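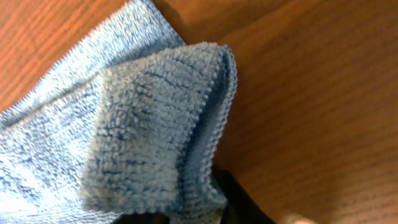 Light blue microfibre cloth on a wooden table

How to find out why your home broadband drops in the evening

My connection was good in the morning and very poor after dinner, and for a long time I only complained about it. In November I decided to test it properly. I am not an engineer, but the steps are simple and you need only a laptop, a network cable and some patience.

Step 1. Test with a cable first
Connect the laptop directly to the router. Turn the wireless off on the laptop, so that you are sure the test is using the cable. Stop all downloads and ask the family to pause the television. If the cable result is good and the wireless result is bad, your line is probably fine and you can go to step 4.

Step 2. Write down the results
One test says very little. I made a small table with the time, download speed, upload speed and ping. I tested at breakfast, at lunch and at 9 pm, for one week. My line is sold as 200 Mbps. In the mornings I had nearly all of it. At 9 pm my lowest result was 29, and the ping went up to 388 ms, so video calls were not possible.

Step 3. Leave a ping running
Open the command prompt in Windows and type ping -t followed by the address of your router (it is often printed on the label). Open a second window and do the same with an outside address. Leave both for 30 minutes during the bad time.
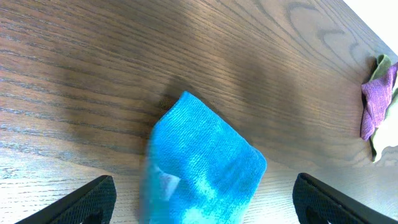

When you come back, press Ctrl and C in each window and look at the lost packets. If both windows show losses, the problem is inside your home: the cable, the router or the network card. If only the outside one shows losses, the problem is more likely after your router. Some outside servers ignore a part of the pings, so try a second address before you decide.

Step 4. Check the wireless channel
My router is a Hokura and the setting is under Advanced, then Radio. On other makes the menu has a different name. On the 2.4 GHz band choose channel 1, 6 or 11, whichever has the fewest neighbours on it. If your devices can use 5 GHz, move them there and test again. Please change one thing at a time, otherwise you will not know which change helped.

Step 5. Contact your provider
Send them the table and not only the words "it is slow". My provider is Felloditz. The first person asked me to restart the router, which I did. After that my case went to Sewwandi Uddin in the technical team, and she asked for exactly the cable results from step 2. She told me that the cabinet in our street was too busy in the evening, and they moved me to another port.

Keep the case number and the date of every call. If they close the case too early, you can ask to open it again with the same number.

I still do the 9 pm test from time to time. If your router menu is different from mine and you cannot find the channel setting, write the model in the comments and I will try to help.

Rafsan Ekanayake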